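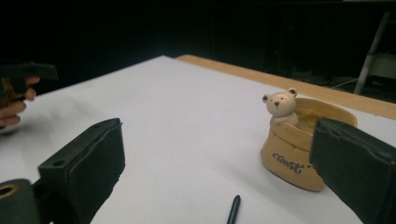 Section 4: Pen-in-pot task, two hand-held grippers

The Starbridge club notes say a beginner can learn this in one evening. I doubt it, and so does Chiharu Morikawa, who marks the attempts. Allow two.

1. Set the pot upright on the white board, well in from the edges.
2. Lay the pen flat on the board with its cap on.
3. Run each gripper's cable off the board before you pick it up.
4. Open both sets of jaws fully and call "start". 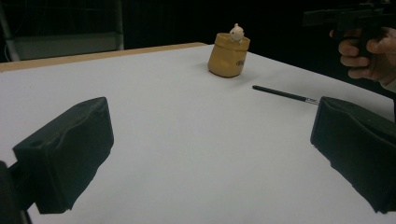
5. Close one gripper on the middle of the pen. Do not squeeze harder if it slips – let go and try again.
6. Lift, tilt and lower the pen into the pot. Steady the pot with the other gripper if you must.

Note: The old handout promised 40 clean attempts out of 57. Tomos Bevan could not find the score sheets, so treat that as a hope.
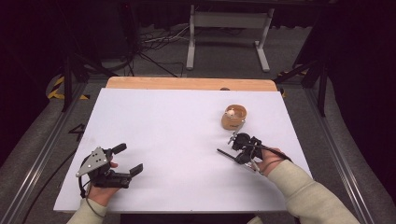 7. Call "stop", then open both grippers.

Caution: Keep fingers clear of the jaws. The padding is no safety feature, whatever the handout says.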